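Unit 4: Comparing hand-held grippers on soft goods

Course notes, S. Peeters. Revised 5 January 2023.

4.1 Purpose

Units 2 and 3 dealt with rigid parts, where grip force and pad friction could be worked out on paper. Cloth does not allow this. The load on the pads depends on how much fabric is hanging, how much is dragging, and what a second gripper is doing to the same piece. This unit compares two finger sets, Jomton and Pelex, using bedding as the test material.

4.2 Definitions

Pinch: fabric held between the fingertips only.
Gather: fabric bunched between the pads, several layers deep.
Approach: the path of the tool from first sight of the edge to closure.
Slip: any movement of the fabric relative to the pad after closure.

Record pinch and gather separately. A gather will hide a worn pad.

4.3 Viewpoint

The camera is fixed to the tool body, so the fingers stay in view and the background moves. The lens is wide and straight edges bow near the margins. Do not estimate distances from the outer part of the picture. 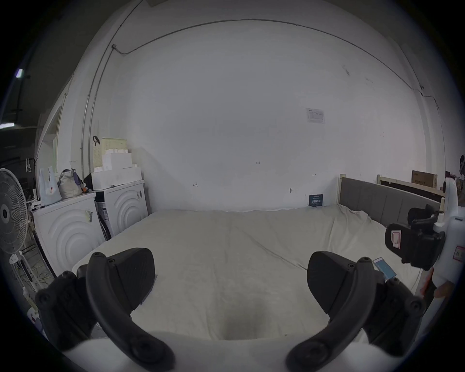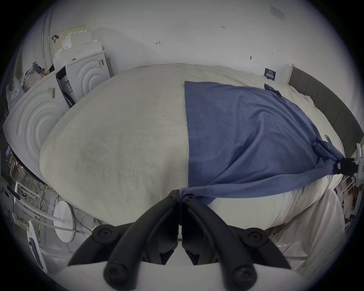
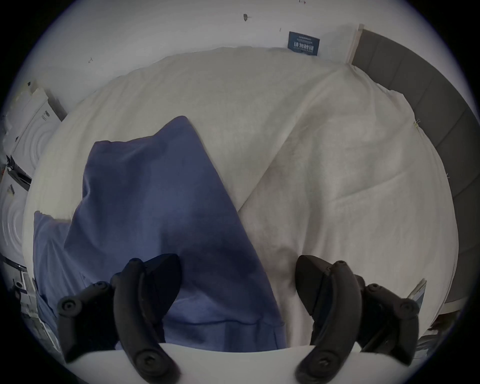 Tool views over the bed, both fingers visible in each.

4.4 Procedure

Set the closing speed to 50 per cent on the Giline controller and leave it there for both finger sets. Each student completes 50 closures per set, alternating between a corner and a mid-edge grasp. Wipe the pads when changing sets.

For two-handed trials, the first operator closes and calls "held" before the second moves. Tension is applied by the second operator only. If both pull, the trial is void and is marked V on the sheet.

4.5 Scoring

Score 2 for a hold with no slip, 1 for slip with the fabric retained, 0 for a drop or a missed edge. The maximum for one finger set is therefore 100. Where the fingers block the view of the edge at closure, write B beside the score. Several pairs omitted this in October and their misses could not be separated from their drops.

4.6 Analysis

Use the Tshabalala worksheet. Report the two grasp types in separate columns and do not average them. Comment on at least one B trial, with reference to finger width and camera position.

The written report is limited to 700 words, excluding tables. Attach the raw score sheets, including void trials.

Reading for Unit 5: controller latency, sections 1 to 3.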